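# What rules do you give people who demonstrate table tasks for robot training?

**Posted in Automation and Robotics > Standards and Practice**

I was handed the job of rewriting the instruction sheet for our demonstrators. They wear a head camera at home and do everyday table tasks with both hands, and the recordings go into training for a two-arm robot. The current task is markers: take a marker, uncap it, make a few strokes on paper, cap it, put it in a pen holder, take the next one.

The old sheet came to us from a group called Trovex and it is 7 pages long. People do not read it. It also contradicts itself. Page 2 says to clear the table completely, and page 5 says to record in "natural household conditions." It says nothing at all about mistakes, so some people stop the recording when they drop a cap and some keep going, and the labelers handle the two cases differently.

We have 2000 clips so far and I have to decide which of them to keep. Before I do that I would like to know:

- Is there a published standard I should be following for this? I found plenty on robot safety and not much on demonstrations.
- Table cleared or table as it is?
- What do you do about mistakes?
- Anything about privacy beyond the consent form?

I don't need a full template, just what has held up for you. The sheet is due in October.

— bench_left

---

**koech_r**

Just clear the table. We tried it both ways and the cluttered clips took forever to label. One page, big type. Tell them no talking and no music.

Also make sure they charge the camera the night before.

> *bench_left:* Thanks. Did the robot end up working on a cleared table too, or in people's homes?

> *koech_r:* Cleared table, in a lab. So maybe that's not your situation.

---

**Helmut Wiegand**

I maintained the demonstrator guide for a project called Cloreo and later did the same work at Trunwood, so I have written this sheet a few times. I will go through your points in order.

**Standards.** Keep two things separate. The industrial robot safety standards cover the machine and the people near it. They apply to you on the day your robot runs and they will not tell you how a person should cap a marker at a kitchen table. I don't know of a published standard that covers demonstrations at the level you are asking about. What most groups have is an internal protocol, and the useful thing to do is give it a version number and write that number into every clip's record. If you change a rule, the number goes up. You will then be able to say which clips were made under which rules, which at the moment I suspect you can't.

**Table.** I disagree with koech_r for your case. If the robot is going to work in homes, leave the table as it is and set rules for the work area only. Our rule was one sentence: "The things you need for the task are within reach and nothing is lying on top of them." Cups, papers, bags and so on can stay at the back or the sides. We did ask people to move open drinks away from the work area, mainly for the sake of the paper.

Do not ask people to arrange the background. They will spend ten minutes on it and every clip will have the same tidy corner in it.

**Hands.** Both hands should be in view when they are touching something that matters. For capping and uncapping, we asked people to do it out over the table, in front of them, and not down in the lap or up against the chest. A lot of people brace a stiff cap against their body without thinking about it. Long sleeves get pushed up past the wrist. Watches and rings are allowed, but keep the same ones on for the whole session.

**Pace.** Normal speed. Do not write "slowly and clearly" on the sheet. We did that once and got a batch where everybody moved as if underwater. If you need a pause between steps for the labelers, ask for the pause and leave the movement alone. We asked for the hands to rest on the table for a moment before the first marker and after the last.

**Mistakes.** Keep recording. If a cap drops, pick it up and go on. If the marker is dry, put it wherever dry ones go and take the next. Recovery is useful data and you can't get it by asking for it later, since staged drops look staged. Stop only for these:

1. Someone else comes into view who has not signed the form.
2. The camera slips so that the hands are lost.
3. Anything sharp, broken or spilled.

Give the labelers the same list. Half of your inconsistency is probably on that side. In our first audit we threw out 82 clips as "failed" that were perfectly good under our own rules, and we had to go and get them back.

**Ending state.** Write down what finished looks like. For a marker task, you need to say whether every marker goes back in the holder, which way up, and whether the caps must be on. If you leave that out, people decide for themselves, and then the robot gets several versions of "done." The same goes for the paper. Say whether a full sheet is set aside or left on the stack.

**Length.** Eight minutes was our upper limit per recording. After that people begin to hurry, and some of them start doing the strokes without looking at the pen.

**Privacy.** The consent form covers the person. It does not cover what is lying around. Ask people to turn over mail, prescriptions, school papers and anything with a name or an account number on it, and to check for mirrors and phone screens. Windows are worth a line as well, if they show the street. Have one person on your side look through each new location before the clips go to labeling, and give demonstrators a plain way to withdraw a recording afterward. An e-mail address is enough if somebody reads it.

The marker task on a table with other things left on it, three moments from one location:
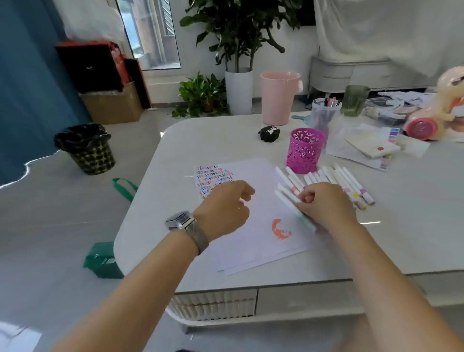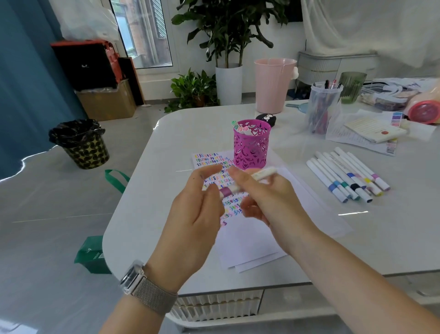
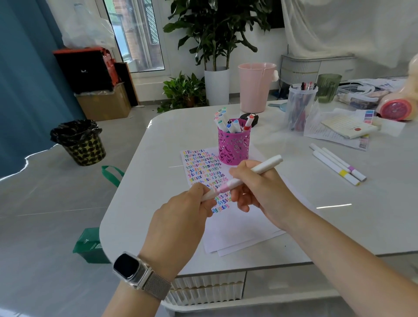 For the clips you already have, I would not go through all of them against the new sheet. Sort by location first, look at a few from each, and mark the location as usable, usable with notes, or not usable. Most problems with framing and light belong to the place and the camera fit, so they repeat in every clip from that person. Mistakes in the task itself you can leave to the labelers once they have the stop list.

Then give the existing set version 0 and start the new sheet at version 1. Don't edit the old records to look as if they followed rules that had not been written yet. I have seen that done, and it made the whole set hard to trust a year later.

As for the sheet, aim for one side of paper: setup, hands, when to stop, what finished means, privacy. Longer explanations can go in a second document for the people who want them.

> *bench_left:* This helps a lot. One follow-up. Do you specify which hand holds the cap?

> *Helmut Wiegand:* No. Record whether the person is left- or right-handed and let them do it their way. Some people switch partway through, and that is fine too.

> *bench_left:* Good. I'm taking out the "slowly and clearly" line tonight — it was on page 1.

---

**dvk_lab**

Agree with most of the above. I would add camera fit to the setup part. Have them hold both hands where they plan to work, check the preview, and tighten the strap before they start. We had a tilt problem for most of a month before anyone looked at the preview.

On the dry markers, give them a separate cup for those. Otherwise they go back in with the good ones and get picked up again in the next recording.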